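Catmont plant moves interlocking assembly to robot cells

Hostetti has put the first of its robotic assembly cells into regular use at its Catmont plant, where staff have until now fitted interlocking block sets together by hand. The company makes coloured training and demonstration assemblies for trade colleges, and the cells handle the joining stage, in which bars are laid across a slotted base and locked with a cross-shaped piece.

The changeover began in March with a single cell on the day shift. There are now six, arranged in two rows at the north end of the assembly hall. Each consists of a grey enclosure with an overhead two-finger gripper, a fixed camera and a controller supplied by the integrator Kaufmann. Parts are placed on the enclosure floor by an operator, who closes the guard, selects the assembly program and releases the cell to run.

Georges Hattar, the plant's production engineer, said the joining stage had been the main source of strain complaints in the hall. Fitting the locking piece requires a firm downward push with the thumb or the heel of the hand, repeated through the shift. Under the manual method the plant's standard was 200 sets per bench per day, and employees were rotated off the bench every two hours to limit the load on the wrist.

"The push itself is not heavy," Hattar said. "The repetition was what we could not design out. We changed the bench height twice and the tolerance once, and the reports came down a little each time and then levelled off."

The cells are slower than an experienced assembler on a single set. Hattar said this had been accepted at the planning stage, as one operator can attend to three cells and the machines keep the same pace late in the shift. In the most recent full month, the six cells completed 2,425 sets, with the balance of the order book still made up at the benches.

Each program works from a fixed sequence. The base is located first, then the long bars are set down side by side, front to back. The locking piece goes on top, spanning both bars, and is pressed home under force control. If the measured force rises too early, the gripper lifts, the camera takes a new reading and the cell makes one further attempt before calling the operator. Pieces intended for later steps can remain on the enclosure floor while the earlier ones are fitted.

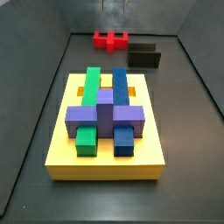 Who decides what happens when a cell stops partway through a set?

The operator attending the cell decides. Under the procedure adopted at Catmont, that person may restart the step, finish the set by hand or pull it for inspection, and does not need a supervisor's approval for any of the three. The choice is logged at the cell panel with a two-digit cause code. Supervisors review the codes at the end of the shift, and a cell that records the same code 8 times in one shift is taken out of service until a technician has checked it.

The procedure was written jointly by the engineering group and the assembly staff. An earlier draft required a technician to attend every stop. It was dropped after a two-week trial, in which most of the lost time was spent waiting for someone to walk over from the maintenance shop.

Fares Bitar, who worked on the manual benches before moving to the cells, said the job now involves more standing and walking and much less handling. He spends the first part of each shift loading parts and checking gripper alignment with a gauge block, and the remainder moving between his three cells.

"You learn which stops are real," Bitar said. "A bar that is a hair out of square will trip the force limit every time. If the surface has moulding flash on it, you can hear the fingers drag before the panel says anything."

Bitar said the change had been harder for some colleagues than others. Bench work allowed conversation across the table, and the cells are spaced far enough apart that this is no longer practical. Breaks were staggered at first so that cells would not stand idle. The staggering was withdrawn at the request of the staff, and the cells are now paused together at 10 a.m. and again at 2:30 p.m.

No positions have been cut as a result of the installation, according to the company. Two assemblers have moved to incoming inspection, where the cells have created additional work. Hand assemblers could feel a tight slot and compensate for it, while the cells reject it, and the moulding tolerances have been narrowed accordingly. Parts that would formerly have gone straight to the benches are now sampled with a go/no-go gauge before release.

Pay was the subject of longer discussion. The benches carried a piece-rate supplement, and the cells do not. Operators who transferred have kept an averaged supplement based on their previous year, and a new classification for cell operators is to take effect in December. Training for the classification covers safe entry to the enclosure, gripper finger replacement, camera calibration and basic fault tracing. It does not cover programming, which remains with the engineering group, although Hattar said two operators had asked for access to the program editor and a supervised course was being prepared.

Some work will stay at the benches. Small orders with non-standard colours are still made by hand, as are sets with more than one locking piece, where the second insertion is blocked by the first for a gripper approaching from above. Hattar said a tilting fixture could solve the access problem but had not been costed.

Noise has also been raised. The cells themselves are quiet, but the audible alarm used to call an operator was set at a level intended for a louder hall. It has been lowered, and a light column has been added above each enclosure – amber for a stopped program, red for an open guard. Operators asked that the lights be visible from the parts racks, and two of the columns were moved to the opposite corner of their enclosures for that reason.

A second site at Harum is expected to receive cells of the same design next year. The layout there will differ, with the enclosures placed back to back and the loading side facing an aisle, following comments from Catmont operators about the distance walked in a shift. Bitar and one other operator will spend time at Harum during commissioning to train staff on loading, gauge checks and the cause codes.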